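Weighting camera views when the wrist sees almost nothing

If you train manipulation policies on several cameras, sooner or later you'll open an episode and find that one of them is looking at blank wall. I used to throw those episodes out. Please don't! They're some of the most useful data you have, and this tutorial shows how to use them with view gating in Teuber, our small training library.

You'll need 900 episodes or more, recorded with 3 synced cameras (one head, two wrist), and a working Teuber install. The task in this walkthrough is basket handling on a white table.

Step 1. Look at your views side by side

Pick a timestep and open every view of it. Do this by eye before you compute anything — it's quick, and you'll learn a lot about your setup. Views from our basket set:

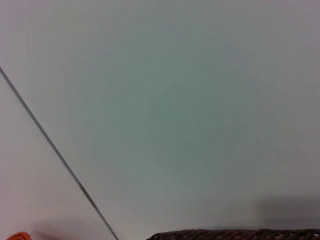
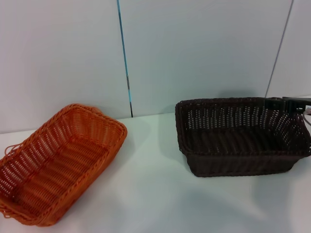
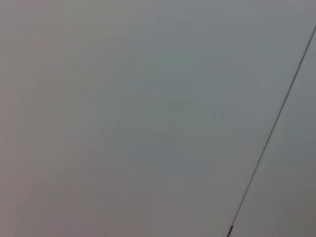

Step 2. Score each view

Run the scoring script over the whole set. It takes the patch features from the frozen encoder and measures how much they vary across the image. A flat surface gives a low score, and woven rims and grippers push it up. Save the scores next to the episodes so you only have to do this once.

Step 3. Add the gate

Set view_gate to "soft" in your config. Each camera's tokens are now multiplied by a learned weight between 0 and 1, with the score as an extra input. Leave the floor at its default. I tried a hard cutoff first and the policy got jumpy whenever a camera dropped in or out, so soft it is.

Step 4. Train and compare

Train twice with the same seed, gate off and gate on. In our runs the gated policy finished 76 percent of its trials, and the plain one was well behind. I was so happy with that plot that I printed it!

If your gated run looks worse, check the sync first. Poonam Chaturvedi found that a wrist stream lagging by 2 steps was enough to wipe out the gain, and fixing the timestamps brought it right back.

Next up is Step 5, plotting the gate weights over an episode. Use plot_gates.py and keep the head camera on the top row.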